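Grultesance opens booking for its hand-held gripper kit

4th January – Grultesance, a small robotics company in Graltthorpe, has started to take bookings for Jider, a rental kit for recording hand work. Each kit has 2 grippers with marker cubes, and a trainer comes for the first session. In these sessions people handle ordinary furniture, such as a wire chair and its seat cushion.
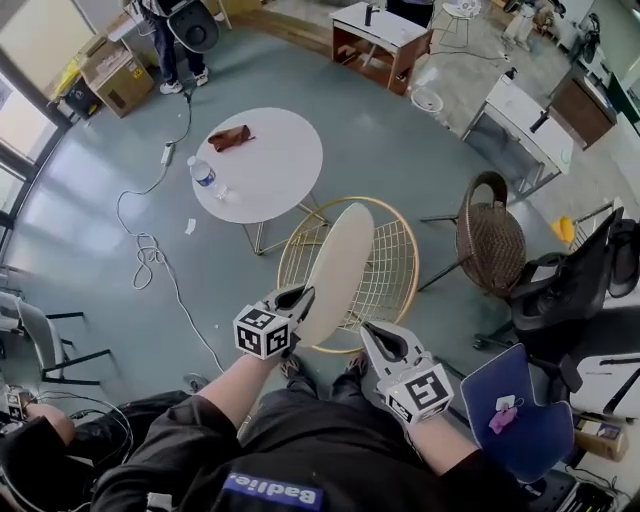
What the customer gets

The price is 400 euros per day, with a minimum of 3 days. Vibeke Ravn, who leads the service, said most customers ask first about the weight. "They want to know if the arms become tired. We advise a pause between recordings – it is better for the data also."
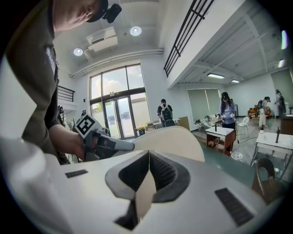
First opinions

Anathi Ngcobo tested the kit for 5 days for the furniture firm Górecki. She liked the grip on thin edges, but found the written guide too short.

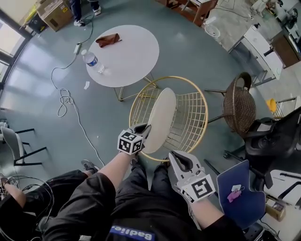 Gripper fingers at the edge of an oval seat cushion.

Her colleague Wian Mathebula would like a longer rental period at a lower price. Grultesance says it will look at this in May.
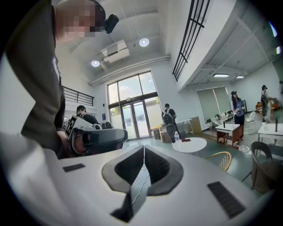
Hand-held grippers in use in a high, bright room.

Bookings are made by e-mail, and the trainer's travel is paid separately.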